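Mendivent Two-Tier Clear Storage Box
Set-Up Guide, Section 3: Choosing a Spot and Putting the Box in It

By now you have the box out of its carton and have thrown away the sheet of paper that told you not to throw it away. Good. This section covers the surface, the position and the first cleaning. Drawer labels are in Section 4.

3.1 Prepare the surface

1. Clear the table. All of it, including the mug.

2. Lay down a flat sheet of plain board or stiff covering. White is best, as crumbs have nowhere to hide on it. It need not reach every edge of the table; a strip of bare wood along the rim does no harm.

3. Stand the box upright near the middle of the sheet, a little toward the far side, with the upper section on top. We have had letters.

4. Leave the box empty until you reach Section 5. 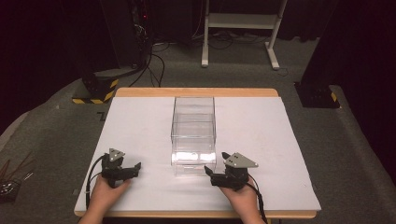
Schwerdtfeger wrote to us that the board is a waste of a good board, and that a box standing on bare wood for 12 years has yet to complain. Fair enough. If your table is already flat and you are fond of it in a general way, skip step 2 and go on. The board is there for people whose tables have a past.

Note: Clear plastic catches the light, and the lower front can look whiter than the rest under a bright lamp. Turn the box a little before you start scrubbing at a reflection.

3.2 Check that it sits flat

1. Press lightly on each top corner in turn. The box should not rock.

2. If it rocks, lift it off and run your palm over the sheet. The usual culprit is a staple.

3. If it still rocks, turn the box a quarter turn and try again. When the rocking follows the box, see Returns. When it stays with the table, see a carpenter.

CAUTION: Do not slide a loaded box across the sheet. Empty it first, or lift it with both hands under the base - the sheet will come along for the ride otherwise, and so will anything else on it.

3.3 Wipe down the sheet

1. Move the box to one side, off the sheet.

2. Wipe the sheet from the far edge toward you with a dry cloth.

3. Look across it from a low angle. Grit shows up better that way.
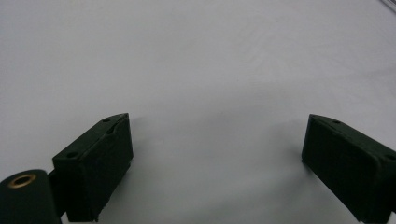
4. Faint streaks can be left alone. Anything you can feel with a fingertip should come off, as it will scratch the base of the box sooner or later.

5. Put the box back where it was, or where you now wish it had been.

CAUTION: No scouring powder, on the sheet or the box. Clear plastic stays clear only until somebody gets ambitious.

Replacement base pads are part no. 606, sold in bags of 200. You need four.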